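A Small Word in Favor of Sorting

I have a confession: I look forward to sorting day more than to anything else on our calendar. Give me a light wooden table, a heap of bits that have lost their boxes, and a free afternoon, and I'm happy! So when Spyros Yordanov asked who wanted to write up the March session for the newsletter, I had my hand up before he'd finished.

The rule I go by is to start with the smallest stuff. Big things get put away by themselves sooner or later (they're in the way, somebody trips on them), but a little block can live on a tabletop for years. I pick up one piece, decide where it goes, and only then reach for the next. Panagiotis Babić thinks this is painfully slow and likes to sweep everything into groups first - fine, he's faster than me, but I still find his see-through pieces mixed in with my wooden ones.

We went through 25 bins in one afternoon, and 3 of them turned out to hold nothing but lids. The old Bosis labels had peeled on a lot of the others, so I relabeled as I went, in fat black marker, big enough to read from across the room. Please don't put anything in a bin just because there's space in it! That's how we got the lids.

Two requests before next time. Clear the carpet around the tables so we can pull chairs up, and bring any spare small boxes you have at home - shoe boxes are great, anything bigger is a pain on the shelves. I'll bring the markers and a coffee cake.

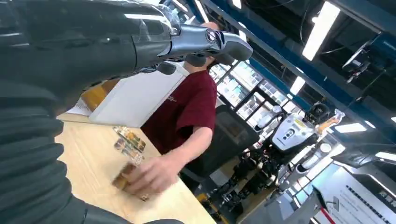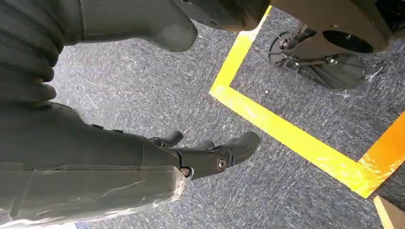
Top: a little brown block in hand at the table. Bottom: down at carpet level.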